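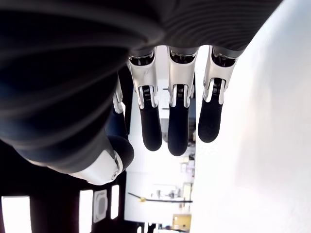
Werov and Evdale publish wrist-view method for estimating finger contact in multi-fingered robot hands

EVDALE, 7 July 2020 – Researchers at the Evdale Robotics Laboratory and hand manufacturer Werov have released a method for estimating when and where the fingers of a robotic hand make contact with an object, using a single small camera mounted at the wrist and the motor signals already available from the hand controller. No tactile sensors are fitted to the fingertips.

The method, named Soler, is described in a technical report released today together with the source code, calibration routines and a portion of the recorded data. It was developed on a hand with a thumb and four fingers, the main fingers and thumb ending in black rubber-like tips, under a joint program of work between the laboratory and Werov's engineering group.

Background

Contact estimation in multi-fingered hands is commonly approached in one of two ways. Tactile arrays give direct readings at the fingertip but add wiring across every joint, wear under repeated loading and have to be recalibrated when a tip is replaced. External cameras avoid the wiring, but a fixed camera loses sight of the fingertips whenever the back of the hand turns toward it, and this tends to coincide with the moment of grasp.

A camera carried at the wrist moves with the hand and keeps a constant relationship to the palm. Its drawback is occlusion of a different kind. At close range the palm shell occupies a large share of the view, the outermost finger may be reduced to a sliver behind it, and the thumb crosses in front of whatever is being approached. Exposure is also difficult to control. Walls and ceiling panels saturate while the shell and the fingertips, all dark, sit near the bottom of the sensor's range.

Earlier work at the laboratory attempted to segment the object first and infer contact from the distance between object and fingertip. Performance fell away in cluttered rooms, where shelving, boxes and containers behind the hand were regularly assigned to the object class.

Method

Soler does not segment the object. It models the hand. A kinematic description of each finger is projected into the wrist view using joint angles reported by the controller, and the projected position of each knuckle housing is compared with its observed position. The housings are light-coloured against a dark shell and provide a stable feature under most lighting. The ribbed section at each joint provides a second feature, which is used to recover small rotations that the joint encoders do not register.

The difference between predicted and observed position is referred to in the report as the residual. In free motion the residual is small and varies slowly. When a fingertip meets resistance, compliance in the joint causes the distal segment to lag its commanded position, and the residual grows in a direction that depends on where along the segment the load is applied. A recurrent network takes the residual and the motor current for each finger over a short window and returns a contact probability, a contact location along the segment and an uncertainty value.

Fingers that are partly or wholly hidden are handled by a visibility mask computed from the same kinematic model. Where less than a set fraction of a finger is expected to be visible, the image term is down-weighted and the estimate relies on motor current alone. The uncertainty value rises accordingly, and downstream controllers can be configured to slow the approach of that finger.

"The palm blocks a good part of the image and there is no mounting position on this wrist where it doesn't," said Esperanza Esteban, principal investigator on the project. "We treated the occlusion as known geometry. The shell is rigid, the camera is rigid relative to it, and so the region it covers can be computed once at calibration and left alone. What changes is which finger is behind it."

Results

The method was evaluated on a set of household and workshop objects in an ordinary room with overhead lighting panels, a white wall on one side and stocked shelving left in place. Objects were presented at varying heights, including overhead reaches in which the camera looked upward past the hand toward the ceiling. No backdrop or supplementary lighting was used.

With all fingers unoccluded, Soler detected contact onset in 99 per cent of trials. Mean detection latency was 29 milliseconds, measured against an instrumented reference object. Contact location was resolved to within 2 millimetres along the distal segment for the three central digits and the thumb.

Accuracy was lower for the finger most often hidden by the shell. The report gives separate tables for this finger and recommends that it not be used as the sole source of a contact signal in a control loop. Location estimates for a hidden finger are suppressed by default.

Two further limitations are documented. The first concerns very light contact. Below a load threshold specific to each joint, lag in the distal segment cannot be distinguished from friction in the joint mechanism, and the method returns no detection. The second concerns surface condition. Scuffing and discolouration of the knuckle housings shifts the observed feature position by a small but measurable amount. The calibration routine includes a step to re-register the housings, which takes several minutes and is recommended after any extended period of operation.

"We ran the hand until the housings were marked and then repeated the tests without recalibrating, so that there would be a figure for the degradation," said Nerea Cifuentes, who led the experimental work. "It is gradual. The re-registration step recovers most of it. Replacing the housing recovers the remainder."

Comparison with tactile sensing

A secondary study compared Soler with a commercial-style tactile fingertip built in the laboratory for the purpose. The tactile fingertip detected lighter contacts and was unaffected by lighting. Soler gave better localization on the side of the distal segment, where the tactile array had no coverage, and continued to operate after a fingertip was exchanged. The authors do not present the method as a replacement for tactile sensing in tasks requiring fine force control, and the report includes a section on combining the two signals.

Hardware and computation

Image processing and inference run on a single embedded processor mounted on the forearm. The camera is a fixed-focus unit with a wide field of view. Exposure is set from a region covering the knuckles only, with the remainder of the image excluded from metering. Saturation in the background is accepted.

Malou Brøndum, head of hand development at Werov, said the work had been carried out without mechanical modification to the fingers or palm. "The joint, the spring element and the tip are the production parts," she said. "The camera bracket is additional, and the controller firmware was changed to timestamp encoder readings at source. That firmware change will go into the standard release in August."

Integration with the Zellex control framework has been completed and is included with the source code. Users of other controllers will need to supply joint angles and motor currents at the rate specified in the report.

Availability

The release comprises the technical report, source code, calibration target drawings, trained network weights for the hand described and the evaluation recordings for the unoccluded condition. Recordings for the occluded condition are being checked for synchronization errors and will follow. Drawings for the camera bracket are supplied in two versions, corresponding to the left and right wrist flanges.

Requests for the complete dataset should be made in writing to the laboratory and should state the intended use. Weights for hands with other finger arrangements are not provided. The training procedure is documented in an appendix to the report, and results from other hands may be submitted to the laboratory for inclusion in a later revision.

Authors

The report was written by Esperanza Esteban, Nerea Cifuentes and Ignacio Ibarra of the Evdale Robotics Laboratory, and Malou Brøndum of Werov.

Media contact

Ffion Voyle
Communications, Evdale Robotics Laboratory

Technical enquiries

Ignacio Ibarra
Software and Data Release, Evdale Robotics Laboratory

– 30 –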